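드랜컴 시장 회관 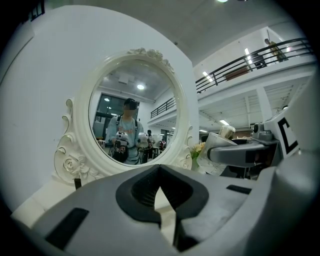 흰 종이와 작은 흰색 원통형 컵이 있는 탁자

드랜컴 시장 회관(Drancombe Market Hall)은 드랜컴 구시가의 곡물 광장 북쪽에 자리한 2층 규모의 공공 건축물이다. 아래층은 기둥만 늘어선 열린 장터이고, 위층은 긴 홀 하나와 작은 방 네 개로 이루어져 있다. 19세기 후반에 지어진 뒤로 곡물 거래소, 야간 학교, 전시 배급소, 극장 연습실을 차례로 거쳤으며, 지금은 아래층에서 상설 시장이 열리고 위층은 주민 공방과 모임 장소로 쓰인다. 드랜컴 사람들은 정식 이름보다 그냥 '위아래집'이라고 부르는 일이 더 많은데, 아래에서 장을 보고 위에서 볼일을 본다는 뜻에서 나온 정겨운 별명이다.

개요

건물은 동서로 길게 놓인 직사각형 평면이며, 남쪽 긴 면이 광장을 바라본다. 붉은 벽돌과 연한 황색 사암을 섞어 쌓았고, 지붕은 경사가 제법 가파른 슬레이트 지붕이다. 서쪽 끝에는 작은 시계탑이 올라가 있다. 탑이라고 부르기에는 조금 낮아서 처음 찾아온 사람은 굴뚝으로 착각하기도 하지만, 골목 쪽에서 올려다보면 꽤 당당한 모습을 하고 있다. 한 번에 1000명까지 들어갈 수 있도록 계획되었다고 전해지는데, 이것은 아래층 장터와 위층 홀을 모두 합친 수이며 오늘날의 안전 기준으로는 그만큼 받지 않는다.

건립 배경

회관이 들어서기 전까지 드랜컴의 장은 광장 한가운데에서 지붕도 없이 열렸다. 이 지방은 봄비가 길고 바람이 서쪽에서 곧장 불어 들어오기 때문에, 곡물 자루를 풀어 놓았다가 급히 다시 묶는 일이 예사였다고 한다. 상인들의 청원이 여러 해 이어진 끝에 읍에서는 광장 북쪽에 있던 낡은 마구간 터를 사들였고, 그 자리에 비를 피할 수 있는 장터를 짓기로 하였다. 위층을 올리자는 의견은 나중에 더해진 것으로, 곡물 상인들이 견본을 펼쳐 놓고 흥정할 조용한 방을 바랐던 데서 비롯되었다.

설계는 당시 인근 도시 지스턴(Gistton)에 사무실을 두고 있던 마이야르 건축사무소가 맡았다. 마이야르(Maillard)는 본래 철도 창고와 양조장 건물로 이름을 얻은 곳이어서, 시장 회관에도 그 솜씨가 고스란히 묻어난다. 화려한 장식은 광장 쪽 정면에만 아껴 썼고, 눈에 잘 띄지 않는 뒷면은 창고처럼 담백하게 처리하였다. 공사는 세 해가 걸렸으며, 중간에 사암 공급이 늦어져 한동안 벽이 창턱 높이에서 멈춰 있었다는 기록이 읍 회의록에 남아 있다.

건축적 특징

아래층에는 주철 기둥 20개가 두 줄로 서 있다. 기둥머리에는 밀 이삭과 홉 덩굴이 번갈아 새겨져 있는데, 동쪽 끝의 기둥 하나만은 이삭도 덩굴도 아닌 민무늬이다. 주물이 깨져 급히 바꾸었다는 이야기와 처음부터 저울을 걸어 두려고 비워 놓았다는 이야기가 함께 전해지며, 어느 쪽이 맞는지는 아직 분명하지 않다. 바닥은 본래 강자갈을 박은 포장이었으나 손수레 바퀴가 자꾸 걸린다는 불평이 많아 판석으로 바뀌었다. 북쪽 벽을 따라 걸으면 옛 자갈 바닥이 좁은 띠처럼 남아 있는 곳을 만날 수 있다.

위층 홀은 나무 트러스가 그대로 드러난 천장이 가장 큰 볼거리이다. 트러스는 하나하나가 가위처럼 교차하는 형식으로, 긴 홀 전체를 기둥 없이 덮고 있다. 곡물의 빛깔을 제대로 살피려면 고른 빛이 필요했으므로, 마이야르는 지붕의 북쪽 경사면에 긴 천창을 내어 하루 종일 부드러운 빛이 들도록 하였다. 오늘날 공방을 쓰는 사람들이 이 건물에서 무엇보다 아끼는 것도 바로 이 빛이다. 홀로 올라가는 계단은 두 개인데, 서쪽 계단은 넓고 완만하며 동쪽 계단은 자루를 져 나르던 일꾼들이 쓰던 것이라 좁고 몹시 가파르다.

정면의 아치는 모두 반원형이고, 벽돌과 사암을 번갈아 쌓아 줄무늬를 이룬다. 가운데 아치 위에는 드랜컴의 옛 문장인 배와 낫이 얕게 돋을새김되어 있다. 비바람에 많이 닳아 배는 알아보기 쉬우나 낫은 초승달처럼 보이기도 한다.

용도의 변화

철도가 놓이면서 곡물 거래가 지스턴으로 옮겨 가자 위층 홀은 차츰 비어 갔다. 그 뒤로 야간 학교가 들어와 제도와 부기를 가르쳤고, 전쟁 중에는 배급소로 쓰였으며, 전쟁이 끝난 다음에는 지역 극단이 오래도록 연습실로 빌려 썼다. 홀 안쪽 벽에 남아 있는 짙은 녹색 칠은 극단 시절의 흔적이다. 아래층 시장은 이 모든 시기를 거치면서도 거의 쉬지 않고 열렸고, 한때 아치에 유리문을 달아 실내 시장으로 바꾸자는 계획도 나왔으나 상인들의 반대로 이루어지지 않았다.

보수와 복원

가장 큰 보수는 지붕에서 물이 새어 트러스 2개의 끝부분이 썩은 것이 발견되면서 시작되었다. 복원은 역사 건축물 보수를 주로 하는 불레오(Vulleo)가 맡았다. 불레오는 썩은 부분만 잘라 내고 같은 수종의 묵은 목재를 이어 붙이는 방식을 택하였으며, 새로 이은 자리를 일부러 칠로 감추지 않았다. 그래서 홀에 서서 찬찬히 올려다보면 나뭇결이 바뀌는 곳을 지금도 찾을 수 있다. 천창의 유리도 이때 모두 갈아 끼웠는데, 들어간 판유리가 298장이었다.

복원 과정에서는 논란도 있었다. 시계탑의 구리 덮개를 새것으로 바꾸면서 한동안 탑만 유난히 번쩍거렸고, 오래된 초록빛을 그리워하는 주민들이 적지 않았다. 서쪽 계단 옆에 승강기를 놓는 문제도 오래 이야기되다가, 결국 건물 바깥 뒷마당에 유리로 된 승강기 탑을 따로 세우고 짧은 다리로 잇는 안이 채택되었다. 덕분에 옛 벽은 창 하나를 문으로 넓힌 것 말고는 거의 다치지 않았다.

현재

아래층 시장에는 채소, 치즈, 빵, 헌책을 파는 가게가 들어서 있고, 해마다 5월이면 꽃 시장이 광장까지 넓게 펼쳐진다. 위층의 작은 방들은 공방과 강습실로 나뉘어 쓰이며, 긴 홀에서는 합창 연습과 마을 회의, 결혼 잔치가 열린다. 시계탑의 종은 아침 8시부터 저녁 8시까지만 울린다. 밤에도 종을 치던 옛 관습은 광장 둘레에 살림집이 늘어나면서 없어졌다.

같이 보기

드랜컴 곡물 광장
지스턴 철도 창고
가위형 트러스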